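I caught Konrad Moser between deliveries, and he talked the way he always does, fast and with his mouth half full. He has run Gronholm, the home goods store on our corner, for 13 years, and I wanted to know how he felt about the July sales.

"I used to dread them," he told me. "Everybody wants 60 percent off, and they want it by noon!"
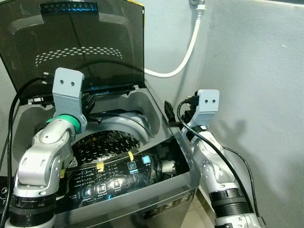
Last summer he cut the big markdowns and mailed some 2000 coupons to regulars instead. I figured that would flop (I told him so, too). "People spent more per visit," he said, "and they came back in the fall."

So will he do it again? He laughed — then the truck from Widmer pulled up and he was already halfway out the door. "Ask me after the weekend," he yelled.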